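From: Florante Belmonte
To: Kerker wellness list
Subject: Re: magnesium at night, anyone?
September

Hi all,

Jerome, so glad you brought this up! I've been meaning to write about sleep for ages and kept putting it off (usually because I was tired, ha). 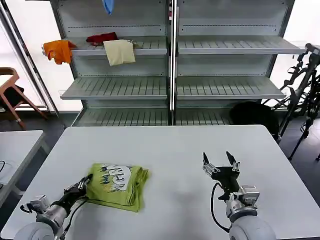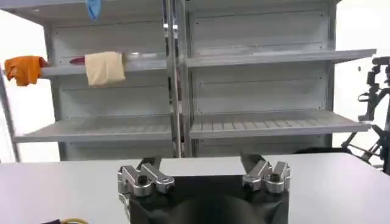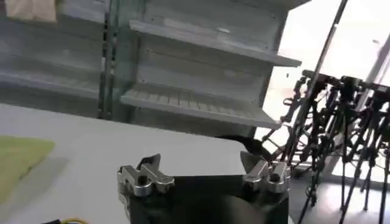
So, magnesium. I tried the Pemia powder for most of the summer and I did like the taste, but the thing that really changed my nights was moving dinner earlier and cutting out coffee after lunch. I know, boring! But I went from lying there staring at the ceiling to dropping off in the middle of a chapter, and my wife says I've stopped kicking.

Jerome Abella wrote:
> Has anyone here had luck with magnesium for sleep? I wake up at 2
> most nights and then I'm up for good. A friend swears by it, but the
> labels are confusing and I don't want to mix it with my blood
> pressure pills without knowing more. Also, is the evening tea from
> Ông any good, or is it just warm water with a nice name?

Please do ask your pharmacist about the pills first. Mine took five minutes, looked up everything I was taking, and told me which kind of magnesium was likely to upset my stomach. She was right about that too.

As for the tea, I love it! I can't say it does anything for sleep, but making a cup is a lovely way to get off the couch and away from the TV. I let it steep a good long while and drink it in the kitchen with the big light off.

The other thing I'd try is a walk. I do some 90 minutes along the Bodedeck path when the weather's decent, less when it isn't, and those are always my best nights. There's a bench by the second gate if your knee is still bothering you.

When you wake up at 2, do you look at the clock? I turned mine to face the wall and it helped so much. If I'm still awake after a while I get up and read something dull in the other room until my eyes go heavy.

Write back and tell us how you get on, and what the pharmacist says. And if anybody has a caffeine-free drink that tastes even a little like coffee, I want to hear about it!

Florante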